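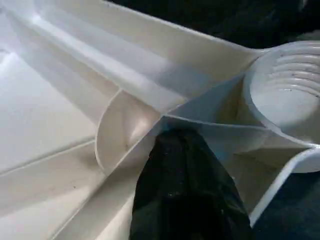 A molded white part with its ribs and threaded collar, and the tip of the gripper finger down among them.

I have handled a lot of white plastic in my life. Tubs, lids, housings, things with ribs, things with threads. My thumbs know the inside of a molded part better than they know my own kitchen drawers, and for most of my working years that was the thing I got paid for. You pick it up, you feel down into the pockets for flash or a burr, you run a fingertip around the collar, you put it in the good bin or the other bin. Then you do it again.

So when Simcombe brought the arm in this April and set it up at the end of our bench, I had opinions. Boy, did I have opinions! I had them at lunch, I had them in the parking lot, I had them at my sister's birthday until she asked me to please go check on the grill.

My first opinion was that it would never work, because a part like that is nothing but corners. All those walls run together at one spot, and a finger has to get down in there without scraping anything. I still think that's the hardest bit of the job. New people always hated it. They'd poke at it like they were testing a cake.

My second opinion was that if it did work, there went the 2 of us on that station, me and Muammer Ertürk, who has stood on my left for so long that I know what he's humming before he starts.

Well, I was half wrong on both counts, and half wrong is an uncomfortable place to write from, but I'll try.

The arm is slow. It's slower than Muammer on a bad day with a head cold. What it has going for it is that it doesn't get sore. On a full shift we were each supposed to get through 499 parts, and somewhere past the middle your thumb joint starts talking to you, and by the end you're checking with whatever finger still feels like it. I know I passed parts late in a shift that I'd have pulled at eight in the morning. Everybody on that bench knows it about themselves, and it never once came up in a meeting.

Now the arm does the reaching in and we do the deciding. It flags a part, one of us picks it up, looks, feels, says yes or no. My hands are better. I can open a jar in the evening. I want to put that down plainly, as I've read plenty of essays against these machines by people whose thumbs were never in danger.

But here's what bugs me. The job used to have a rhythm you made yourself, and you could talk across it. Muammer and I solved both his daughter's wedding seating and my transmission over that bench. These days the flags come when they come — three in a row, then nothing for ages — and you can't get a story going. I've asked for the flags to be held and handed to us in batches. Ozan Kahraman, our line lead, wrote it down and I believe he meant to do something about it. He's a decent guy with a very full notebook.

The other thing is the learning. I got my fingers by handling good parts, thousands of dull, perfectly good parts, until a bad one felt like a wrong note. The kid who started this summer only ever gets handed the doubtful ones. How is she supposed to know what fine feels like? I've been slipping her a tray of ordinary parts when it's quiet and making her go through them with her eyes shut. She thinks I'm nuts. She's also getting good at it.

And then there's money, which you knew was coming. We got a raise when the arm came in, 70 cents an hour. I worked out what the extra output was worth on the back of a pay envelope and I won't embarrass anyone with it, but it wasn't 70 cents! If the machine takes the sore part of the work and the company takes nearly all the gain, then somebody ought to say so out loud while the thing is still new. After a few years it'll just be how the bench is, and you'd sound like a crank bringing it up.

I'd keep the arm. I'd vote for it tomorrow, if they'd let us vote. I'd also want the batches, an hour of plain hand inspection for anyone still learning, and a real conversation about the 70 cents with Ozan's boss in the room. Muammer says to ask for a dollar fifty and a better stool. He's right about the stool.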